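Mestgate opens the doors on its new shared rooms in Trollerham

Table-top tidying, a proper place to sit and plenty of floor to spread out on – July at the Seltcombe building

Mestgate is delighted to announce that its shared rooms on the upper floor of the Seltcombe building in Trollerham are now in regular use. The rooms have been fitted out for small table-top activities, from sorting and tidying to setting out a tray or a basket, and the first sessions have been a real pleasure to host.

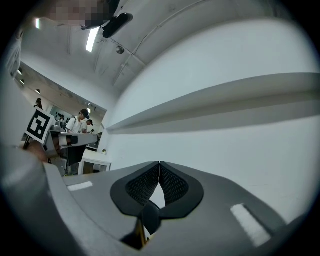

Work on the rooms took 10 weeks. We wanted somewhere bright and easy to find your way around, and we are thrilled with the result. Visitors can book a single table or take over a whole room for the morning, and there is no need to bring anything along.

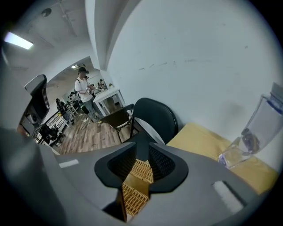
Furniture was chosen with Yip, the Trollerham supplier that also helped us with our last move. We asked for things people know from home: plain wooden tables, black chairs, a woven basket for tissues or napkins. Small tables suit this sort of activity very well. Everything is within easy reach, and a session can be set up, cleared and set up again without anyone having to shift the furniture.

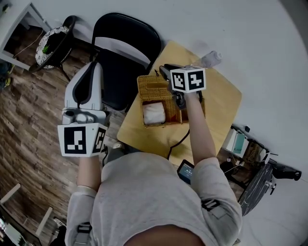
Interest has been wonderful – 319 people put their names down before opening, and 70 have already been through the doors. Many asked for longer slots, so from next month each booking will last 3 hours, with the first starting at 9.30 am. Tea and coffee are included, and there is step-free access from the car park side.
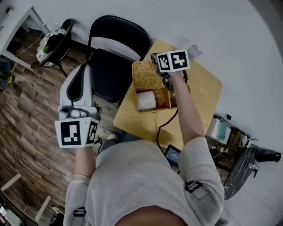

At the table with the wicker basket, Mestgate shared rooms, Trollerham.

Bookings for the autumn are open now at the Mestgate front desk. Groups wanting more than one table are asked to get in touch early, as mornings are filling up fast.

ENDS

Notes to editors
Mestgate runs shared rooms and activity spaces in and near Trollerham. Visits for local press can be arranged through the front desk.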